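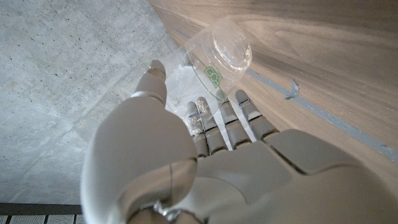
Clear cup with green print, on its side next to crumpled white material.

2 min read

Muridbridge cup trial, progress note for Flidness
August

Quick one before the 4:00 call, full accounts to follow from Corrado.

Where we are. Break area at Muridbridge now on the new sorting setup, clear plastic cups kept apart from paper and wrap. 1455 cups collected so far against the target of 4000. Behind, yes. First weeks slow, the bins from Vevmont came late and two had the wrong lids.

Spent to date: 200 on liners and labels. Nothing else drawn down.

Problems. Cups still going in with napkins stuffed inside, Mahlet is pulling them out by hand at the end of each shift. Takes too long. New sign going up over the counter, bigger letters, Samuele has teh draft. Lids and straws not agreed yet, Huang will take lids but only if they are seperate.

Next: second collection point by the stairs, Wálter to confirm the spot. Mirko chasing the pickup schedule. Would like to move the unspent training money to rinsing racks, please say if that's OK.

Tally sheets on request.

We use cookies to improve your visit. Accept / Manage settings

© Muridbridge | Contact | Back to top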